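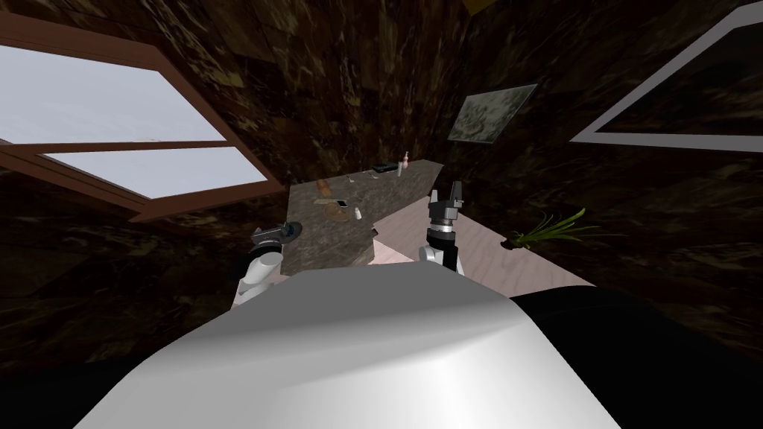
*The counter-clearing task in simulation, from the robot's own viewpoint. Bread roll, dish, salt shaker and spray bottle are still on the marble.*

## Can it clear the kitchen counter yet?

Readers of this newsletter keep asking the same thing in different words: when can I buy a machine that tidies up after dinner? The short answer for this issue is that you can't, and the counter is a good place to see why.

Skerari, the small software group run by Mhairi Swanson, has been building simulated kitchens since May. The robots in them have two arms with a gripper on each, and they get a plain household instruction such as "put the food away" or "clear the end by the window." No real crockery is involved. A run can be stopped, reset and tried again with the dish in a different spot, and a bad grasp costs nothing except computer time.

The group gave us the results of its latest round, which covered 992 runs. A run counted as finished only if every item named in the instruction ended up where it was supposed to go and nothing else was knocked over. Swanson didn't want the overall score printed before the write-up is done, but she was willing to talk about which items cause trouble.

Bread is easy. A roll is a good size for a two-fingered gripper and it doesn't matter much which way up it lands. Bottles are fine too if there is room to get a finger on each side.

Flat things are hard. A phone lying on stone gives the fingers almost nothing to close on. A person slides it to the edge with one fingertip and picks it up there, without thinking about it. The robot has to be taught the slide as a separate skill, and then taught when to use it. If the phone is resting partly on a dish, it also has to decide which of the two to move first. Agnes Carnegie, who writes the task instructions, said a lot of failed runs come down to that one decision.

Small things are hard for another reason. A salt shaker can be out of sight behind the gripper at the moment of the grasp, so the robot is working from where it last saw the thing.

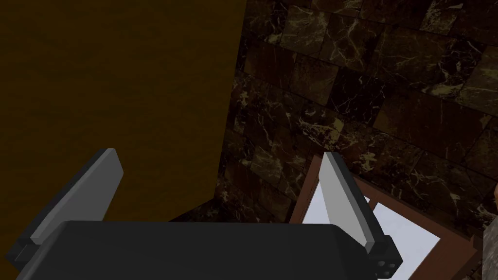

*Gripper open, nothing between the fingers. Marble wall behind, wooden rails at lower right.*

The view over the gripper matters more than we expected. Up close, the palm and fingers take up a good part of what can be seen, and the rest may be a bare wall or a piece of furniture. Fabian Pichler works on this part of the problem. He told us the close view is excellent for the final inch and poor for nearly everything before it, so the software has to keep both views in mind and know which to trust. Polished dark stone makes his job harder. He would like every kitchen to have a plain matte counter, and he knows that they don't.

### What about real kitchens?

Two other groups are working with hardware. Vikau has a single arm on a rail that loads plates into a rack. It is slow and it is reliable, provided the plates are all one size. Clirkenix is trying a mobile base with two arms, which is closer to what most people imagine when they hear "home robot." Aidan Cullinane watched it work for an afternoon and reports that it wiped a table well, folded a towel badly, and spent nine minutes on a cup that had rolled against a wall.

On the shop floor the picture is better. Parts arrive in known shapes, the lighting doesn't change, and someone can bolt down a fixture to hold things steady. Davina McIver runs packing at Seo, where 2 arms now fill cartons on the evening shift. She has kept people on the line for mixed orders. The arms do the repeat orders, and a person clears the jams, most of them caused by tape.

A kitchen counter has none of those advantages. Things get left wherever there was space, and the instruction usually depends on knowing what the household wants. Does the spray bottle belong on the counter or under the sink? Is the roll leftovers, or is it lunch?

### Where that leaves us

Our view hasn't changed much from the spring issue. Single chores with one kind of object are close, and some are already for sale if you have the money and the floor space. General tidying is still a research problem. We would be wary of any seller whose demonstration uses the same cup each time.

Skerari plans to add drawers and cupboard doors to the next round. Swanson has agreed to let us sit in on some of the runs, and we will print the full figures when she releases them.

Questions for the group can be sent to the newsletter by 15th September. Please keep them short, and say whether we may use your name.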